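4.2 Reading the first beat: pressure and wind shifts on the Cusholm course

The most exciting result of the whole study came out of the first upwind leg. We had expected boat speed to explain most of the gap between the leaders and the rest of the fleet, because every coach we spoke to at Villalba told us so. Speed did matter, but the sailors who reached the top mark early were above all the ones who tacked on the shifts, and the effect was much larger than we had dared to hope for!

Our data cover 290 upwind legs sailed in one-design dinghies at Cusholm and Posetholm. Each boat carried a small position logger, and wind direction was taken from the committee boat and from a buoy near the top mark. Legs in which a boat capsized or took a penalty turn were left out of the main analysis (they are treated separately in Section 5). A shift was counted when the wind moved at least 15 degrees and stayed there long enough for a boat to complete a tack and settle on its new course.

Vernon Vachon and Rasa Jankauskaitė went through the tracks independently, marking every tack as "with the shift," "against the shift," or "forced by traffic." Where they disagreed, they sat down together with the track and the wind record until they had a shared answer, and these talks taught us more about starboard-tack crowding than any of the reading we had done beforehand.

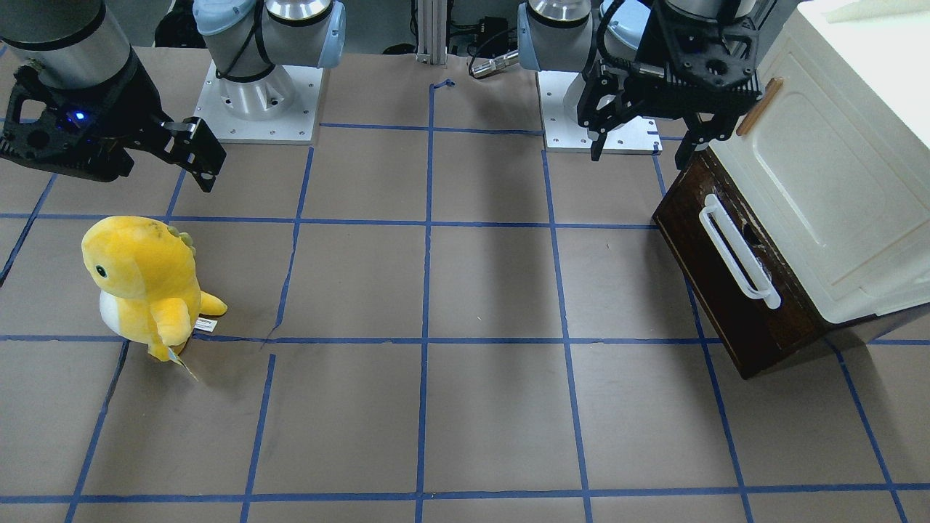 Does an early tack pay off even when it takes the boat away from the fleet?

In our data it did, as long as the new wind direction held. Boats that tacked promptly on a lasting shift gained on their nearest rivals in most legs, including those where they ended up alone on one side of the course. The gains shrank quickly when the sailor waited to see what the others would do, and on the shorter Posetholm legs a late tack was often worse than no tack at all.

It is worth spending a moment on the difference between the two venues, which is lovely to see in the tracks. Cusholm lies under a line of low hills, and the breeze comes down in bands that swing back and forth with a fairly steady rhythm. Sailors who had trained there seemed to feel that rhythm. Their tracks show long, calm boards with tacks placed close to the middle of the course. Posetholm is open water, the shifts are slower, and a boat that picks the wrong side early has very little chance to repair the damage.

Florin Ene suggested splitting the fleet by experience, and we are very glad he did. Sailors with more than two seasons in the class tacked less often, but a larger share of their tacks were with the shift. Newer sailors tacked a lot in the first 40 seconds after the start, mostly to find clear air, and many of those tacks carried them straight into the next group of boats.
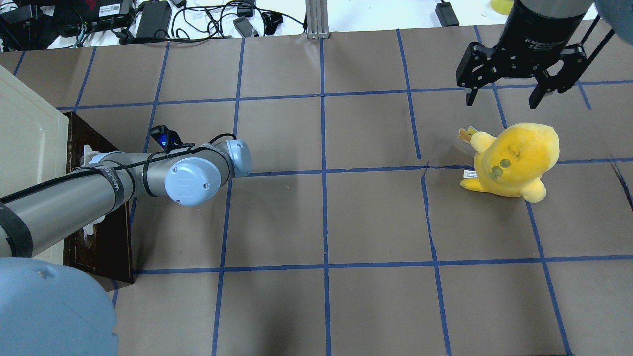
The same pattern turned up when we looked only at the sailors who had started in the second row. Being behind at the gun forced them to choose a side sooner, and the ones who chose by looking at the water ahead did remarkably well. One boat in the Cimville team was buried at the start and still rounded the top mark among the leaders, having tacked on every lasting shift of the leg.

Two limits should be kept in mind. Our wind buoy stood close to the top mark, so shifts that touched only the lower part of the course may have been missed. We also had no reliable measure of current at Posetholm, where Radu Dobre and Cirilo Ledesma both noticed a set toward the shore late in the afternoon. Section 4.3 turns to the downwind legs, for which the current matters a good deal more.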